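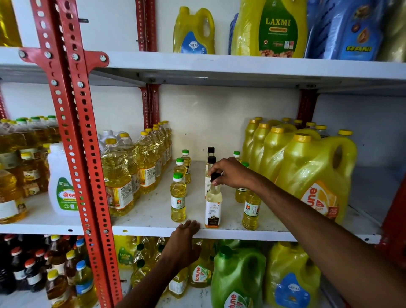 Small bottles go wherever the big ones leave room, Pornthip Thongsuk told me on my first morning at Pletis, and if I wanted a grander theory than that I should go and ask at a supermarket.

I wrote that down and then spent most of February trying to find out how far it holds. It holds pretty far! But it leaves out a few things that I think matter for how small grocers handle cooking oil, and this section goes through them before we get to the sales records in Section 5.

4.2 Where the oil ends up on the shelf

We worked in six shops, all of them run by a family or by a couple of partners, and between them we looked at 26 shelving units that held oil and (mostly) nothing but oil. Zixuan Bai and I did the visits together at first and separately once we trusted each other's notes. We asked whoever was stocking to talk us through where each container was going, and we tried hard to keep quiet while they did it. I was worse at this than Zixuan.

Our starting guess was that shopkeepers would group by brand, because that's how the deliveries come in and how the invoices are laid out. Some of them do, up to a point. You get a run of one sunflower oil, all the same bottle, going straight back toward the wall, and that run is nearly always sacred. Take one from the front and the next one gets pulled up. But the big jerrycans break the pattern right away. The same brand can turn up as a jerrycan on one shelf and a bottle on another, and when I asked about that, people looked at me as if I'd asked why the rice wasn't next to the rice cooker. Size wins over brand. A jerrycan needs height and it needs a handle facing somewhere a hand can get at it, and once those have been placed there's only so much shelf left to argue over.

The top shelf surprised me. I'd expected it to be light goods only, and I'd written as much in our proposal (sorry, Hanyu). In four-legged steel units of the bolted kind you can set the top board at whatever height you like, and several shops had put large containers up there because customers ask for those by name and can spot the label from the door. Jinfeng Du disagreed with me on this and still does. His reading is that the top shelf is simply where large containers go when the lower ones are full, and that the talk about labels came later, once we'd started asking. Our interviews can't settle it, so I'm leaving both versions in.

Then there's the middle shelf, where the action is. This is where we saw the most mixing of sizes, the most rearranging, and the most open space. Specialty oils such as coconut tend to land here in slim bottles, near the front, in ones and twos. They don't form a run because there are never enough of them to make one. Shopkeepers at Gasine and Zheng both called this part of the shelf "the loose part," in nearly the same words, and I've borrowed the term for the rest of the paper.
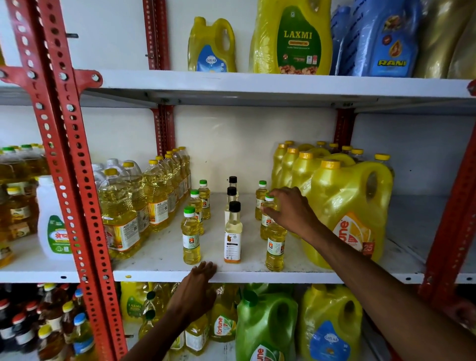 Figure 3. Cooking oil shelving with small green-capped bottles standing in the loose part of the middle shelf.

What I like about the loose part is how differently it gets treated. In a run, the stocker straightens and fills. In the loose part, bottles are picked up, turned, checked at the cap and put back somewhere slightly different, and we recorded this kind of handling on nine separate visits without once seeing it done to a whole run. Stamatia Antoniadis suggested that we treat it as a sort of running inventory, done with the hands, and after rereading my notes I think she's right. One stocker at Birkon could tell me which slim bottle had been there longest with her back to the shelf.

Mustard oil was the odd one out. It was often kept low, in tight rows, and it behaved like a run even when the cap colors were mixed. I asked about the caps a lot. The answers were all over the place (pack size, supplier, "they just come like that") and I wouldn't build anything on them.

One limit to flag here. We only visited in the mornings, before the busy stretch, so the shelves in our notes are neater than they'd be at six in the evening. Zixuan went back to Zheng late one Tuesday and found the loose part had spread almost to the upright, while the sunflower run beside it was still dead straight.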